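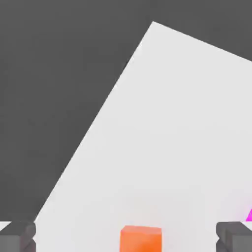

Evaluation of the Besell Simulation Kit for Pick Tasks
Project report, Drurside robotics course, August
3 min read

1. Purpose

The department asked whether the Besell kit could replace bench time in the first half of the course. We tested the simulator, the gripper model and the scripting interface. The hardware add-on was not tested.

2. Setup

The kit was installed on 2 lab machines. The test scene used a plain white surface, a two-finger gripper and an orange cube as the target, with the wrist view as the only input. Lighting was left at the default soft setting. Grasp scripts were written in Xaba, the kit's own scripting layer.

3. Results

We ran 2247 grasp attempts. Of these, 121 ended in an error from the physics engine and were excluded. Most of the errors came from one early script that closed the fingers too fast. Lowering the closing speed to 80 percent of the default removed them.

Color thresholding on the orange cube was reliable. Edge detection was weaker at close range, where the cube runs out of the bottom of the wrist view and its outline is soft. Raising the render resolution helped but slowed each run.

4. Documentation

The install guide is adequate. The Xaba reference omits units for finger force, and we had to find them by trial.

5. Recommendation

The kit is suitable for introductory grasp planning. It should not be used to grade vision work until the close-range view has been checked against a real camera.

Comments (3)

okon_lab: Which version of Xaba? The force units are listed in the newer reference.

tmr: Did you try moving the camera mount back? Fixed the same problem for us.

gridline4: Would like to see the excluded runs by script.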